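Progress report: teaching bimanual packing by demonstration
Project: Bremerberg handling cell
Prepared for: Trelance program office
Prepared by: Marjan Fallahi
Date: 2023-08-20

Summary

Collection of demonstrations for the bottle task is complete. We recorded 1819 episodes with the two-armed robot under remote control, and 1105 of them passed review and are in the training set. The first policy trained on that set is running on the bench robot and has been through one block of tests. The film-handling part of the task is behind plan. Spending is within the approved amount for the period, and we are not asking for any change to the budget lines.

Work since the last report

The July report ended with the robot able to repeat single reaches that an operator had shown it. The goal for this period was to move from single reaches to the full bottle task: take a plastic bottle lying on its side, turn it so the neck faces the yellow film, and set it down parallel to the bottles already placed. The right hand does most of the grasping. The left arm is recorded in every episode too, so that the same data can be used later for two-handed work.

The task is harder than the pick-and-place work in the first phase for two reasons. The bottles roll when they are pushed off center, and the film moves when a neck or a finger drags over it. Operators learned to bring the hand down from above and close the fingers over the body of the bottle before any sideways motion. We wrote this into the operator sheet early in the period, and episodes recorded before then were mostly rejected at review.

A second person sits at the table during recording. This person sets the starting layout, hands over or straightens bottles between episodes, and stops the run if something is about to be damaged. We tried recording with the operator alone and went back to two people within the same session. Resets took too long, and the operator lost the feel of the arms each time the controls were put down.
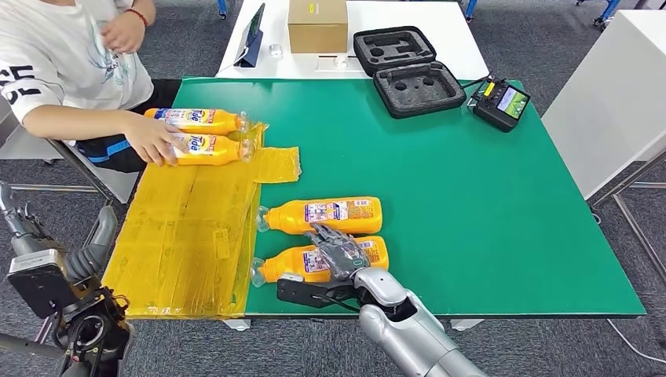 Figure 1. Right hand closed over a bottle on the green mat, with the table assistant holding two more.

Remote control

Two ways of showing the task were compared. In the first, an operator moves the arms by hand with the motors set to low resistance. In the second, the operator drives the arms from a distance and watches the head camera view. Hand guiding gave smoother paths and was easier to teach to new staff. Its weak point is that the operator's own arms and body are in the camera view for much of the episode, and a policy trained on those images looks for a person who won't be there. All episodes in the training set come from remote control.

Delay between the operator's motion and the robot's motion was the main complaint from operators. We measured it at 200 milliseconds with the original network setup. Godinho supplied a revised version of the control software, and the delay is now 72 milliseconds. Operators reported that closing the fingers became much easier to judge, and fewer bottles were pushed out of place on approach. Part of the early data was recorded with the longer delay. We kept those episodes only where the grasp was clean.

Data review

Every episode is watched once at normal speed by someone other than the operator. The reviewer marks the start and end of the grasp, notes any contact with the film, and accepts or rejects the episode. The most common causes of rejection were a regrasp partway through, a bottle left at an angle to its neighbors, and an assistant's hand entering the work area before the robot had let go. The last of these is a matter of habit and has dropped off since we added a spoken "clear" at the end of each run.

Labels for the accepted episodes are stored with the camera streams and joint positions. Zendska has read access to the store and has confirmed that the format loads in its own tools, as required by the agreement.

Training and first tests

The first policy was trained on camera images and joint positions only, with no force signal. It places the first bottle reliably. It does less well when bottles are already side by side, because the fingers need to come down in a narrow space at the end of the row. In several test runs the hand closed on the intended bottle and pushed the neighboring one at the same time. We think more demonstrations of the crowded layout will help, and recording of these has started with rows of different lengths. 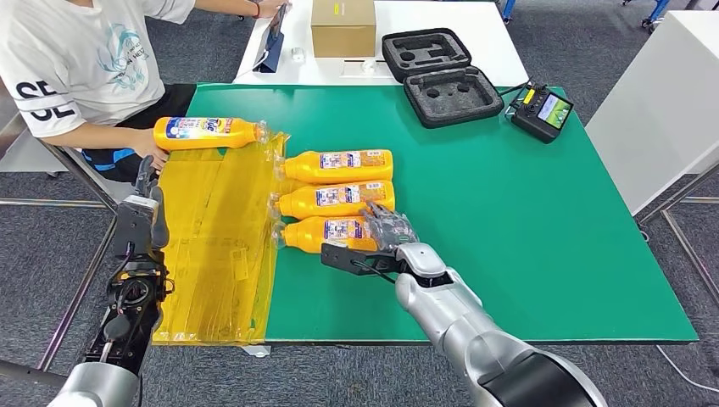 Can the policy cope with a bottle that starts in a position the operators never showed?
It handles small changes in position and angle, but a bottle that starts well outside the demonstrated area usually gets a reach that stops short, and we treat this as a gap in the data to be filled by further recording.

Problems and delays

Film handling was due to start in this period and has not. The plan was to have the robot straighten the film with its left hand while the right hand places bottles. In trials under remote control, operators could not tell from the head camera whether the fingertips had caught the film. We looked at adding a camera at the left wrist. The mount has been designed and the parts are on order. Until it is fitted, film position will be set by the assistant.

Staff time was also lost to recalibration. The left wrist had to be zeroed again after its cover was removed for a cable repair, and episodes from the sessions just before the repair are being checked for offset. They are not in the training set.

Next steps

Record crowded-layout episodes and retrain.
Fit the left wrist camera and repeat the film trials.
Finish the offset check and release or discard the held episodes.
Add finger motor current to the recorded signals as a rough measure of grip.
Send Trelance the updated operator sheet and the review guide.

Decision requested

We ask the program office to approve moving the film-handling milestone into the next reporting period. The other milestones keep their current dates.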